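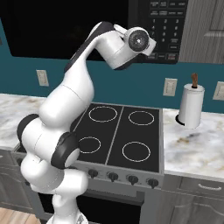
The visit to the Pevinness laboratory of Skenia was arranged so that members of the Halliday training network could see how examples are gathered for a learning system intended for household work. Eleven representatives attended on January 14, 2019, and were received by Gisela Seidel, head of data operations. The morning was given over to the simulated kitchens in which most of the laboratory's examples are now produced. In the kitchen used for the first demonstration, a white arm stands directly in front of the stove, with an over-the-range microwave above it and marble countertops to the left and right. The stove has four black knobs in a row on a silver panel, and Ms. Seidel explained that fixtures of this sort account for a large share of the tasks assigned to her operators.

Purpose of the program

Skenia began the kitchen program in May of the previous year. Its aim is to assemble a library of complete, labeled attempts at ordinary tasks, from which a control policy can be trained. A policy of this kind is not given written rules for turning a knob or opening a door. It is shown many attempts by a human operator and learns to produce similar motions when it meets a similar situation. The quality of the result therefore depends heavily on the quality and variety of what it is shown, and visitors were told that the laboratory now spends more staff time on collecting and reviewing examples than on the training itself.

At the time of the visit the library held 1,900 accepted examples, drawn from 184 kitchen layouts. The layouts differ in the placement of appliances, the finish of cabinets and counters, the color of the walls, and the small items left standing on the work surfaces. Ms. Seidel pointed to the teal backsplash and the roll of paper towels near the back of the right-hand counter as details of this type. Neither has any part in the stove tasks. They are changed from one layout to another so that the policy does not come to rely on them.

How an example is made

Operators work at desks in a single long room. Each desk has a screen, a hand controller made by Bovar, and a foot pedal that starts and ends the recording. The operator is given a short written instruction, such as "turn the right-hand knob a quarter turn" or "open the microwave," and moves the simulated arm by moving the controller. The system stores the position of every joint, the commands sent to the arm, and the views from the simulated cameras.

Before each attempt the arm is set to a starting pose. Several visitors asked why the pose in the first demonstration was so tall, with the end of the arm near the underside of the microwave and the wrist tilted toward the stove. Ms. Seidel replied that starting poses are varied deliberately. If every example began from the same folded position, the policy would learn to act well only from that position. A high start also obliges the operator to bring the arm down past the microwave and over the cooktop, and the recovery movements recorded in doing so have proved useful in later training.

The delegation was invited to try the controls. Isla Bright, who led the Halliday group, completed a knob task at her second attempt, the first having ended with the arm resting against the oven handle. Both attempts were kept. Failed attempts are stored separately and marked with the reason for failure, and are used to train a second model that judges whether a task has been done.

Review and acceptance

No example enters the library on the word of the operator alone. Each recording is replayed to a reviewer who did not make it, and the reviewer answers five fixed questions. These concern whether the instruction was carried out, whether the arm passed through or struck any surface, whether the motion included long pauses, whether the recording began and ended at the proper point, and whether the written instruction matches what was done. An example that fails on any point is returned or discarded.

Visitors observed a review session lasting most of an hour. The most frequent reason for rejection during that time was a pause in the middle of a movement, usually while the operator was judging distance on a flat screen. Ms. Seidel acknowledged that depth remains difficult. The laboratory has tested a headset, but operators found it tiring over a full shift, and a second camera view has been adopted for the present.

A further point was raised about wording. Two operators may describe the same burner differently, one calling it the front right and the other the near right. Skenia formerly corrected such differences by hand. It now leaves reasonable variants in place — on the view that a person in a real kitchen will not use approved terms — and corrects only instructions that are wrong.

Limits of simulation

The afternoon discussion turned to the question of how far examples made in this manner can be relied upon outside the computer. The laboratory's position was measured. Large rigid objects, such as doors, drawers, and knobs, are considered well suited to simulation. Cloth, liquids, and loose paper are not, and tasks that involve them are deferred. Friction in hinges and handles is set from a range of values and changed between attempts, but the staff did not claim that the range is complete.

A smaller set of examples is collected on physical equipment in an adjoining building. That area was closed for electrical work on the day of the visit, and the delegation was not able to see it. Written notes on the physical trials were promised and will be circulated to members on receipt.

Matters for members

Ms. Bright asked whether training colleges in the network might contribute operators. Skenia was receptive and set out its requirements: a paid placement, two days of instruction at the start, and shifts at the controls of no more than four hours. Prior experience with robots is not needed. Patience with repeated work and care in written English were named as the qualities that reviewers value most.

Members who wish to nominate students should write to the Halliday office, stating the number of places sought and the months in which students would be available. The delegation records its thanks to Ms. Seidel and to the operators, who continued their work with visitors standing behind their chairs.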